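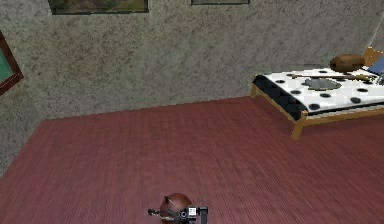
The simulated bedroom from the Dirnden open day, with the bed at right and the gripper at the bottom.

I spent most of an afternoon at the Dirnden open day on May 18, 2018, and I came home with sore feet, a tote bag I didn't need and a lot more respect for anybody who has to teach a machine to tidy a bedroom.

If you haven't been, Dirnden is the long brick building behind the bus yard, the one with the green doors that everyone assumes is a printing company. (It used to be!) They let the public in every May, and this year the big draw was Nimileo, their household robot project. I'd pictured a robot rolling around handing out cookies. What they put in front of us was a room on a screen, a game controller on a folding table and a line of people waiting to have a go.

The room is a simulation. Everything the robot does in real life, it does first in there, over and over, and the Nimileo crew told us they have 2000 of these rooms saved up. They switch out the floors, the walls, the furniture and whatever's lying around, so the software never gets too comfortable with one place. The one I got had a reddish plank floor, a speckled gray wall and a low wooden bed with a white blanket covered in black dots. My daughter took one look and called it the Dalmatian bed, and that's what the whole line called it from then on.

You see it all from the robot's side, which took me a minute. The gripper sits down at the bottom of your view, black fingers around a shiny brown ball of a joint, and when you nudge the stick you have to remember that the thing moving is you. I kept wanting to lean over and look around the corner. The man behind me was leaning too, so I didn't feel so bad.

The job sounded easy enough. Drive over to the bed, pick up one thing, put it down on the floor without dropping it. There were a few things on the blanket to choose from, and the debate in line over what they were was half the fun. I said the brown one near the headboard was a loaf of bread. A woman in a rain jacket said pillow, very firmly. There was a long thin stick of some kind too, and something flat and oval in a gray-green color that got votes for both plate and place mat. The demo people wouldn't settle it for us! They said the robot has to deal with plenty of stuff it can't name either, and it still has to figure out where to put its fingers.

I went for the bread. (It's bread. I'm sticking with it.) Crossing the floor was fine, nice and open, and then I came in at a bad angle and bumped the foot of the bed, backed up, bumped it again and used up the rest of my turn trying to get the arm up over the edge of the mattress. You get 2 minutes. I did not get the bread.

Then they handed the same room over to the software, and it was slower than I expected. It stopped a lot. It would roll forward a bit, wait, shift the arm, wait some more. A kid near the front yelled "go on!" at it, and I have to say I was with him. It did get hold of the stick on the second try and set it down on the floor, and we all clapped, which felt a little silly given that there was no stick, but we did it anyway.

The talk afterward was in the side room, and I only caught the second half of it because the coffee line was long. The part I wrote down was that the current version, which they call Lacson, went through 625 practice runs on bedroom pickups in the last week before the open day. Beds are a pain, apparently. Blankets hide edges, small things roll toward the wall, and a low bed like the Dalmatian one means the arm has to come in flatter than it likes to. Kitchens are going better. Bathrooms they haven't started, and somebody asked about stairs and got a laugh and no answer.

I asked when any of this ends up in an actual house. They're hoping to put it in a test apartment over at Dramon, the senior housing place across the river, with a staff member in the room the whole time. No date on that yet. The first tasks would be picking things up off the floor and handing them over, and a couple of the older folks in the audience had strong opinions about which things. Slippers and the TV remote were way out in front.

A few practical notes if you're thinking of going next year. Parking is free but the lot fills up early, and the bus stops right outside. Kids under 7 can't drive the demo on their own, though they can sit on your lap and steer, and mine did a much better job than I did. The upstairs lab was closed this time for floor work. The sandwiches were gone by two, so eat first.

Dirnden says the bedroom demo will stay up in the front lobby through the end of May, open during regular office hours, and you don't need to sign up. I'm going back for that bread.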